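The corner by the sofa
by Veronika Eberhard

I have been putting off the laundry post since October, when a reader called Normand Pelletier wrote to ask how I keep up with washing in a small place. Normand, I am sorry it took so long. The short answer is that I don't keep up with it, but I do have a corner, and the corner has helped me more than any folding method ever did.

For years I sorted on the bed. It sounds sensible until it is eleven at night and you are moving three piles onto a chair so you can lie down (and then moving them back the next morning, slightly more wrinkled). So this winter I picked the end of the gray sofa, down by the wall, and decided that was where clean clothes would go from now on. 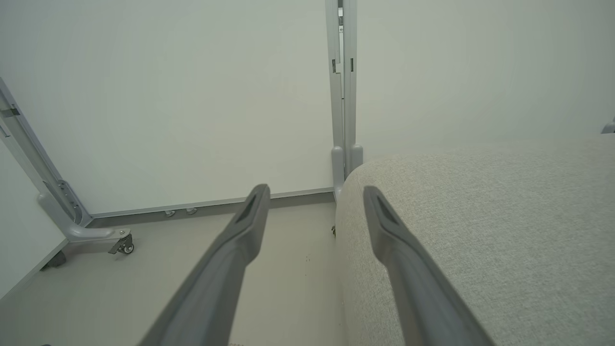

My mother always said a seat that is good for sitting is good for folding, and I think she was right about that one. You want something soft and wide enough to lay a shirt across, with nothing on it when you begin. I move the pillows and the magazines first, and yes, whatever book I left there – it only takes a minute.

The basket goes on the floor, right up close to the sofa. I used to set it up on the seat beside me and it ate all my folding space! Now I bend down, pull out one thing, lay it loosely on the sofa and smooth it with my hands before I do anything else. 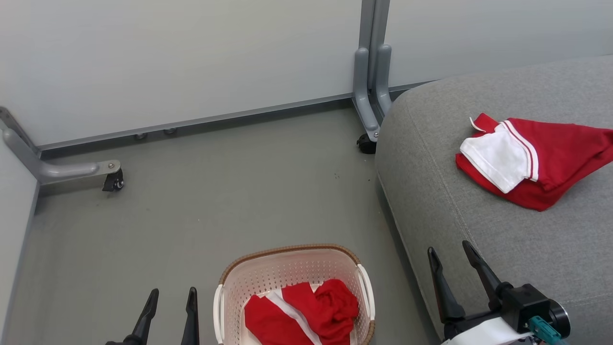
Shehu Neighborhood Sports Club – Kit and Laundry Team

Red is most of what I wash these days, as anybody on the team will tell you. I keep the red things together and away from everything pale, and I do collars before sleeves. A collar that gets squashed under the rest of the shirt stays squashed, and Drita Nikolaidis will notice from the far side of the field.

I also stopped trying to finish the whole basket in one go. I do 4 pieces, put the kettle on, and come back for the rest. Radomir Kelmendi does his all at once with the radio up loud, and his stacks are much straighter than mine, so please take my advice with that in mind.

Next time I want to write about socks, if I can find enough pairs.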